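Steaming Buns Without the Soggy Bottoms

I've been steaming frozen and homemade buns at least twice a week since November, and I've made every mistake you can make with them. Wet bottoms, torn bottoms, collapsed tops, two buns fused into one giant sad bun... I've eaten them all. So I'm writing down what works in my kitchen, mostly so I can stop texting the same tips to my sister!

Get everything out first

My counter rule is simple. Lid on one side, steamer in the middle, serving plate on the other side. I used to hunt for a plate with a hot bun in my tongs, and that's how buns end up on the floor. If your cord is short, slide the steamer toward the back so nothing is stretched across the place where you're working. Mine goes close to the wall for prep and then I pull it forward before I turn it on, so the steam doesn't go up the paint (I had a lovely damp patch at the last apartment from doing that for a whole winter).

Don't crowd the tray

Buns puff up. They puff up more than you think, and if they touch when they go in, you'll be peeling them apart later and losing skin off both of them. Four is my number for a small round steamer, one toward the back, one toward the front and one on each side.

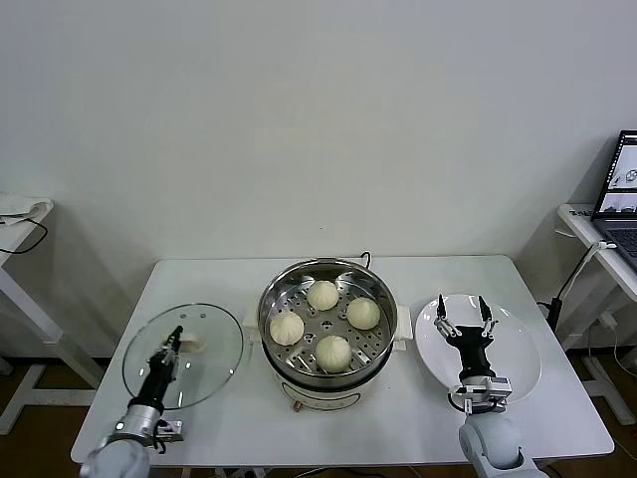
Four buns with space all around them, lid and plate within reach.

Could you squeeze a fifth in the middle? Sure. I did it for years. The middle one always came out a bit gummy underneath, and it blocks a whole patch of holes that the steam needs to get through. If you're feeding a crowd, do two rounds and keep the first batch under a clean dish towel.

About sticking: I cut little squares of parchment when I have the patience, and when I don't, I wipe the tray with a drop of oil on a paper towel. Both work. I bought a pack of the pre-cut Talten rounds once and they were fine, but they covered so many of the holes that I ended up poking more with a skewer, and at that point I may as well have used scissors on the regular roll. Cabbage leaves are great too, and then you get to eat the cabbage.

Check how the pot is sitting

If you have one of the electric kind where a steel pot goes on a separate base, look at it from the side before you switch it on. You want the pot level all the way around. Mine can look perfectly settled from above and still be riding up on one edge, and then the water pools on one side and the buns over there cook differently. Lift it, wipe the bottom of the pot and the spot it rests on, and put it back down straight. A single grain of rice under there is enough to throw it off!

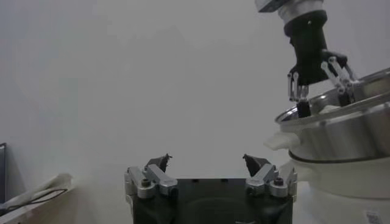
Steel rim, white base, and a pot at a slight tilt.

Same goes for the water. Put it in before the tray, and keep the level well under the holes. I go by eye now, but when the steamer was new I marked my measuring cup with nail polish, which is still there and which I still use when I'm sleepy. Cold water gives the buns a gentle start, and I find the tops stay smoother that way.

One more thing about the lid. Glass ones collect drips on the inside, and when you whip the lid straight up, all of it rains on your nice dry buns. Tilt it away from you first, let it run to one side, and then lift. Lay it flat on the counter, on a towel if the counter is cold.

Moving the buns

Turn off the heat and wait a few minutes with the lid cracked open. I know, you're hungry. But a bun that gets a blast of cold air right away is the one that wrinkles up and goes flat. Then pick it up low on the sides, never by the pleats on top, and keep your grip loose, as they dent so easily. If one won't come off the tray, wet a thin spatula and slide it under.

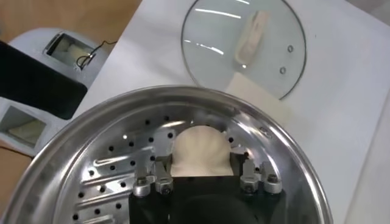

Cleaning the tray

Do this the same night. Dough dries in those little holes like cement. I soak mine in warm water with a squirt of dish soap while we eat, then go over it from the underside with an old toothbrush and stand it on edge in the rack. For chalky spots, a splash of white vinegar and a short soak takes care of it. Dry the rolled rim with a towel too, or you'll get water marks all the way around.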